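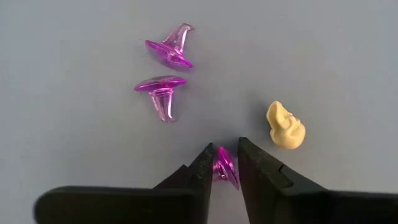

Small purple witch hats and one little head, on a grey surface

Some notes on the network change at Drerton college, as I work there and many students are asking me. I will try to keep it short.

The old wireless was from Driltov. In the library it was good, in the two teaching blocks it was weak, and in the student rooms you had to stand near the door.

Since July a firm called Fumance runs everything for us. They put up new access points in 7 buildings. The workshop and the boat house are still waiting.

Kilian Ortner from the IT office told us that 2794 devices were connected on the first Monday of term. He did not expect so many. I have three myself, so I am part of the problem.

You must register each device again, also the old ones. The form is on the intranet under "Services". Please use your full college address, the short one gives an error.

Printing is a different matter. The printers in Rüegg Hall are still on the old network and you need a cable or the computer in the corner.

What I do not like: the help desk now closes at 3 and the telephone line goes to Fumance directly. They are polite but they do not know our buildings.

Next week I will ask about the boat house again. If your room has no signal, write me the room number and the floor.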